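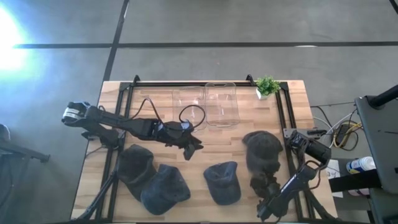 Comprei o óleo de acabamento Pindine em agosto, depois de anos a passar óleo mineral de farmácia em tudo o que era madeira cá em casa, e já vou na segunda lata. Queria uma coisa simples para bancadas, tábuas de corte e tampos, que secasse depressa e não deixasse aquele brilho de verniz barato. Sou grande fã de tampos claros com o veio à mostra, de blocos colados lado a lado, como o desta mesa, e é precisamente nesse tipo de madeira que um mau óleo se nota logo: amarelece, faz manchas nas juntas e ao fim de um mês parece sujo. Com o Pindine, nada disso!

A lata que uso é a de 799 ml, com tampa de rosca (finalmente, uma tampa que abre sem chave de fendas). O óleo é fino, quase aguado, e cheira um pouco a noz e a cera, um cheiro que desaparece num dia se houver uma janela aberta. Apliquei-o primeiro na bancada da cozinha, que é de faia e tem um canto muito maltratado ao lado do lava-loiça. Lixei com grão 120, depois 180, limpei o pó com um pano húmido e deixei secar de um dia para o outro. Depois foi só espalhar com um pano de algodão, esperar vinte minutos e tirar o excesso.

A primeira demão desapareceu na madeira, literalmente. Assustei-me um bocado e pus a segunda ainda nessa noite, mais cedo do que a lata recomenda. Ficou pegajosa até à tarde seguinte – culpa minha. Nas tábuas já fiz como manda o rótulo e ao toque ficaram secas, macias, com um tom só ligeiramente mais quente do que o original.

O que mais me entusiasma é a facilidade de retocar. Em novembro alguém pousou um tacho quente na bancada e ficou uma marca esbranquiçada do tamanho de um pires. Lixei à mão só aquela zona, pus um fio de óleo, esfreguei, e hoje tenho de me baixar contra a luz para a encontrar. Com o verniz que tinha antes, teria sido preciso decapar o tampo inteiro.

Experimentei também o Duncombe, que é mais espesso e dá um acabamento acetinado bonito, talvez até mais bonito em madeiras escuras. Na nogueira de uma mesinha que tenho na sala ganha ele, sem dúvida. Mas na faia puxou para o laranja e demorou três dias a perder a pegajosidade, e eu não tenho paciência (nem outra bancada) para isso.

Coisas de que gosto menos: o bico da lata pinga sempre, e já tenho um círculo de óleo na prateleira da arrecadação. O rótulo vem com letra minúscula e só fala em rendimento por litro, num produto que não se vende ao litro. E a água continua a ser o ponto fraco. Um copo molhado esquecido durante a noite deixa marca, embora saia com o tal retoque.

Paguei 67 reais pela lata na Trindale, já com portes, e com a primeira fiz a bancada, quatro tábuas e um banco. Há uma versão pequena que custa 50, mas não compensa, a não ser que seja só para colheres de pau. Guardem os panos usados estendidos ao ar livre até secarem, nunca amassados no lixo, que este tipo de óleo aquece sozinho.

Nota: quatro estrelas e meia. A meia que falta é do bico.

19 dez. 2021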